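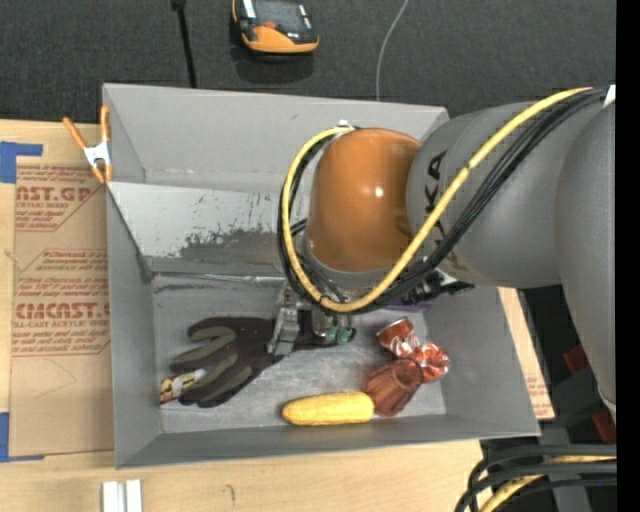
I have spent a good part of this spring arguing with my colleague Zhuoran Bai over grippers, and I'd like to put my side of it down while I still remember what it was. Zhuoran thinks we should buy the new Patari hand, which has more joints than I have patience, and retire the plain metal one we've had bolted to our arm since September. I think the plain one deserves a good deal more love than it gets.

My reasoning is mostly to do with rubbish. A glove has no proper shape at all, and it changes its mind about what shape it has every time you put it down. A crushed can is all folds and shine, and our camera has never been fond of shiny things. Corn on the cob, bless it, is about the friendliest object you could ask for, and I always feel a bit fond of it by the end of a long day! When you try a gripper on a mixed lot like that, in a deep bin with sloping walls, you learn very quickly that the fingers are only part of the story. The wrist has to fit, and the hoses and cables have to come along too, and they take up far more room than any brochure will admit.

Ermelinda Seixas, who taught me most of what I know about this trade, used to say you should change one thing at a time and then go and have lunch. We logged 1,527 grasps with the old gripper before anyone was allowed to open a catalogue, and I'm glad we did. Quite a few of the misses I'd blamed on the fingers came down to the angle of approach - a matter for the controller, and a much cheaper one to fix.

So by all means let's borrow the Patari for two weeks and give it a fair go. I'd just like it to meet the glove first.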